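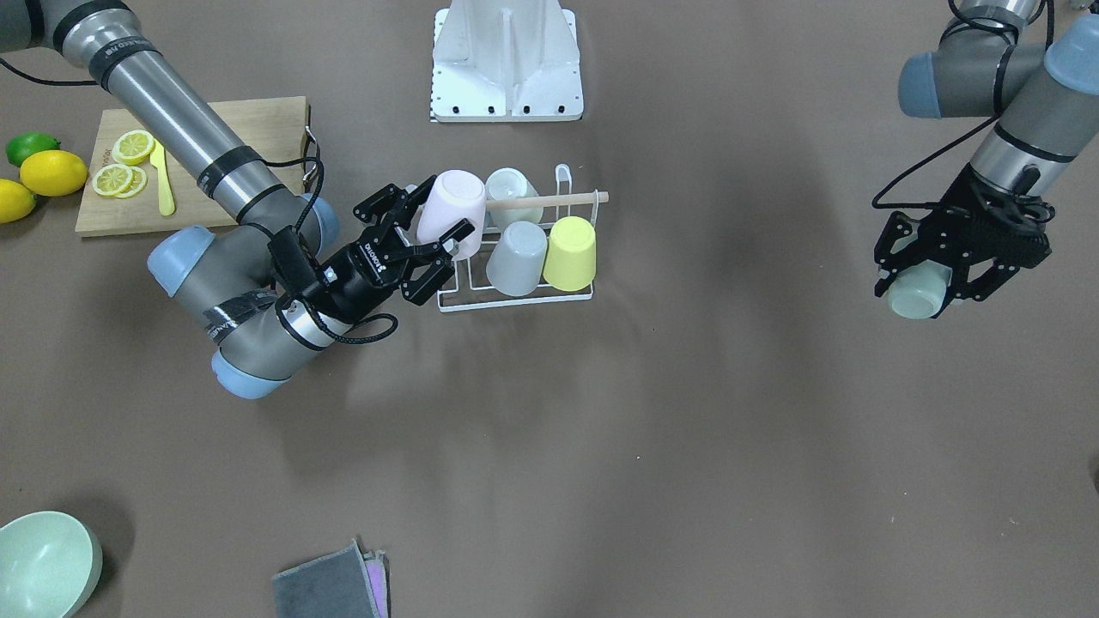

Cup rack, citrus board and folded cloth, with the near part of the table left clear.

Small cups and stemware on one table - rack, tree or tray?
Last updated: Jun 4, 2025
6 comments | 2 shares

plainsplit
I am working out a fixed layout for a cold drinks table. It has to carry small handleless cups, some glassware, citrus with a board, and a cloth. The cups are small and go upside down, so they go on a post rack. The bowl is for cut fruit once service starts.

Constraints: one person working from the near side, no shelf above, and nothing stacked. I want the near middle kept free for pouring. The question is where the glassware goes. I have tried a flat tray and a peg stand and dislike both for different reasons. The tray takes up too much area. The stand holds glass well but is slow to load with one hand.

If anyone has run cups and glass side by side on this kind of table, I would like to hear spacing and order of placement.

tolworthy_b
Keep the cups and the glass on separate holders and at least a hand's width between the two. I ran a Patside post rack beside a peg tree for most of May and the only chips I had were from lifting a cup out sideways into the neighboring glass. Lift straight up until the rim clears the post, then move. It sounds obvious, but people don't do it when they are in a hurry.

Also check the post height against the cup depth. If the base of the cup lands on the tip of the post, the cup rocks. If the rim lands on the crossbar, it sits still, but air gets in poorly.

plainsplit
Post height is fine, the cups sit without rocking. Current placement has the rack toward the far side, the citrus next to the board, the cloth and bowl to the right, and the peg stand beside the bowl. The cut-crystal glass is upside down on a peg. The stemmed pair is on the mirrored tray, laid on their sides. The scoop stays out in front of the board area. 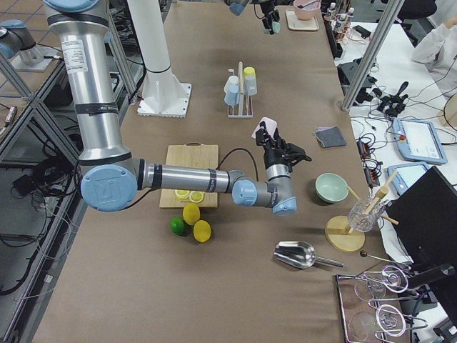

Dougal Cowie: I would not store stemware on its side for longer than it takes to set up. The load ends up on the rim and on one edge of the foot, and a mirrored surface gives it nothing to grip. Upside down on a peg is better for a tumbler, but for a stem I would stand it upright on a cloth. A Kassab ribbed mat also works and can be cut to fit the tray.

wick_and_sieve
Disagree on standing them upright. A tall stem at the near corner of a table is the first thing a sleeve catches. On its side the glass is already as low as it can get. Put a folded cloth under the bowls of the glasses and they will stay put. I have done it this way on a 100 cm table with no breakages.

Dougal Cowie
A cloth under them answers the slipping, agreed. It doesn't answer the rim. If the table is bumped, two stems side by side will touch at the widest point, and that is the thinnest glass in the set. Alternate them head to foot if they must lie down.

wick_and_sieve
Head to foot, fine. I still wouldn't stand them up.

plainsplit
I will try head to foot with a cloth. On ice: I have been keeping it in an open bowl on its own tray at the near side, away from the citrus. The tray lip catches drips. A Fukau insulated bucket would hold longer, but the opening is narrow and the scoop binds on the way out.

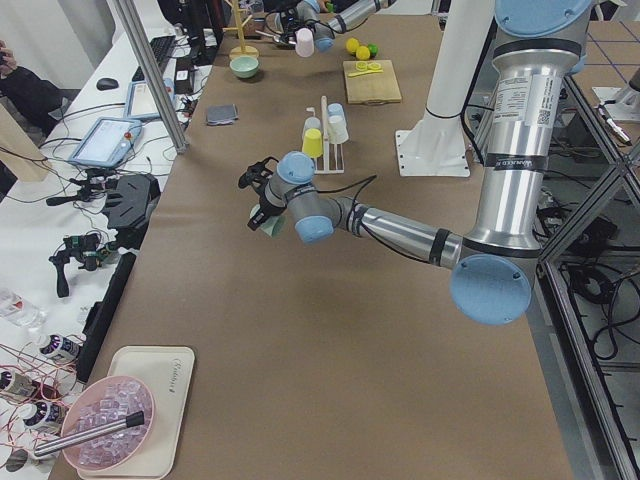 Ice bowl on the cream tray in the foreground, cup rack in the middle, lemons and lime in front of the board.

tolworthy_b
Open bowl is workable if you refill often. I would move the small yellow knife off the board between cuts. Handle away from you, blade flat, on a saucer. A board with slices and a knife on it has no room left to cut on.

The mug tree is better for the crystal than for cups. Pegs at an angle want something with weight in the base.

plainsplit
Noted on the knife. The handle hole in the board takes a hook, so I may hang the board between rounds and use a smaller one from Burnutgate for slicing.

Next change is the cloth. I will try one for the glassware and one for hands, folded differently so they don't get swapped.

1,042 views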